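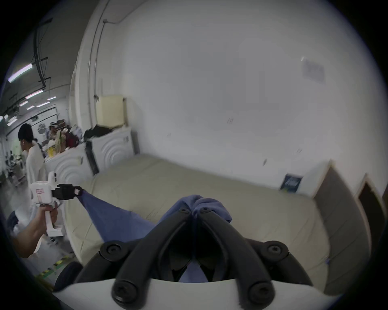

Figure 3. A cloth-handling episode on the mattress station, seen from the camera on the right-hand gripper. Both grippers have hold of the blue cloth.

3.2 Collecting the cloth episodes

We started with cloth in May, and I'll admit I thought it would be the easy part. Cups roll off things, drawers jam, but a cloth just lies there, right? Well, it does just lie there, in a different shape every single time, and that turned out to be most of our work for the next stretch.

The setup is simple. One person holds a gripper in each hand and does the task the way they'd like the robot to do it later. Each gripper carries its own camera, so what we record is close to what the policy will see when it runs on the arms. Figure 3 shows a moment from one of these episodes, with one corner of the cloth pulled tight and the rest bunched up between the black fingers of the other gripper. We like moments like this a lot! A tight corner gives the model a clear edge to work from, while the bunched part is exactly the sort of mess it has to learn to deal with.

We picked the mattress as a work surface after trying a plain tabletop for the first 139 episodes. On the table, people kept tapping the fingertips against the hard top and then pulling back (you can hear it on the audio, a sad little click), and the policy trained on those episodes picked up the same flinch. A mattress gives a bit, so people press in and pinch with more confidence. The downside is that the quilting has a texture of its own, and our early models sometimes tried to grab the stitching instead of the cloth. Adding cloths in more colors helped, though it didn't fix the problem completely.

Our rules for the operators were short. Start with the cloth dropped from chest height, don't arrange it first, and find a corner with one gripper before doing anything with the other. If you lose the corner, keep going and find it again - don't stop the recording. Gráinne Carroll wrote that last rule after we noticed that people were throwing away every episode with a slip in it. Those recoveries are gold for us. A policy that has only seen clean folds has no idea what to do once a corner gets away.

We also left the rest of the room alone. People walk by, stand around and move their stuff while we record, and the ceiling lights stay as they are. Dušan Tóth argued for hanging a curtain behind the mattress, and we did try it for a while, but the policy from the curtain episodes did worse as soon as the curtain came down. So now the background is whatever it happens to be.

In total we kept 2148 cloth episodes, recorded by 13 operators. Before letting anyone's episodes into the training set, Bohumila Šimko and I watched their first few together and talked them over with the person who made them. The most common note was "slow down at the pinch." When the fingers close too fast, there are only a handful of video frames between open and shut, and the model has very little to learn from. The second most common note was about keeping the cloth in view of at least one camera, which is harder than it sounds when your own hand is in the way.

We set aside 300 episodes for testing, all made with cloths that don't show up in training. I picked these by cloth and not by operator, so the same person's habits can appear on both sides of the split. We come back to that in Section 5, where we repeat the main comparison with two operators held out.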